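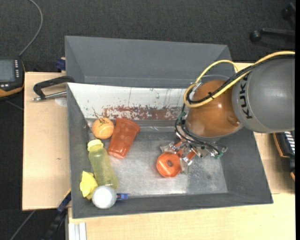 9 Dec 2023

Long day at Grollbridge. Writing this at the kitchen table because I want to get it down before the meeting with Perrine.

The arm ran most of the morning. We had the mixed bin under it, the one with the balls, the cup, the bottle and the orange ring. Saeed wanted the mixed bin before anyone let it near real returns. I agree with him. Half of what comes back to us is odd shapes anyway, and if it can't handle a plastic cup lying on its side it won't handle a shampoo bottle with the pump sticking out.

I logged 138 tries before lunch. My job is to write down what it went for, whether it came up, and whether it dropped. Then I put things back in the bin and press the button on the pendant. It is not hard work. My shoulders don't hurt tonight, which I noticed when I took my coat off. On the returns line they hurt by ten in the morning.

The ring goes well. The fingers can get around it from nearly any side. The ball in the corner is bad, because there's no room between it and the wall. The clear plastic things are worse. Saeed says the camera sees through them and gets the depth wrong. He moved one of the lamps and it got a little better, then the bottom of the bin started to shine and he moved it back. I wrote both lamp positions in the log, with a pencil sketch, and he asked if he could keep the sketch.

Azucena came over at break with her coffee and stood watching for most of it. She has been on returns longer than any of us. She watched it miss the ball four times and said, "I would have moved it out from the wall first." Saeed wrote that down. Later he asked her how she decides what to pick up first from a full tote, and she couldn't say. She had to do one and talk while she did it. Soft things last, she said, because they hold the rest in place. I do it the other way around and have never thought about it.

She was short with me on the way back to the floor. She asked if I liked my new desk. It's not a desk, it's a stool and a clipboard, but I knew what she meant. I am paid the same as in May. I said so. She said that wasn't what she was asking.

What she was asking is what happens to the eight of us on the sorting side. I don't know the answer. What we've been told by Tekevine is that two arms come in next year for the first sort, that the checking and repacking stays with people, and that there are no layoffs tied to it. Lotte has that in a letter and she has pinned it by the time clock. The letter doesn't say anything about hours. Lotte noticed that before I did. She is going to ask tomorrow and she wants me there because I've seen the thing run.

I'm not sure how much I can add. I can tell them it is slower than Azucena. On a good stretch it did 82 picks in an hour, and she would be through that before her first break was anywhere near. But it doesn't go home, and Perrine will say so. We take in over 2000 items on a heavy day now, and the night shift has been short since Ourania moved to the front office. If they put the arms on nights, then nobody on days loses much, and the night people do. There are only three of them and they don't come to the meetings because they are asleep.

I should say that tomorrow. I'm writing it here so I do.

The other thing is the checking. If the arms do the first sort, everything we touch will already be out of the tote and lying in front of us. Less bending and reaching, good. But I like the tote. You get a bit of everything, and you move your feet. Checking is standing in one spot looking at seams and lids for a whole shift. Lotte did that at Ebrahimi before she came to us and she says it was her eyes that went, and after that her temper. They rotated every two hours in the end and it helped. I'm going to ask for rotation too. It should go in the letter.

After lunch it was quieter. Saeed changed something in the software and the arm started coming in at more of an angle. I couldn't tell you what he changed. He had me set things up by hand, cup next to ball, bottle touching the wall, the same layout over and over so he could compare. I got bored and then I got quick at it, and by three I could lay out the bin without looking at his drawing. He asked if I'd want to do the training for the operator job when it gets posted. It would be one person per shift. I said I'd think about it.

I haven't told Azucena. She ought to be asked before me and I told Saeed that. He said it isn't up to him, it's Perrine's list. So that is a third thing for tomorrow.

Called Mom at seven. Soup from the freezer. The car needs washer fluid. Meeting is at 8, leave by twenty past seven and bring the log sheets.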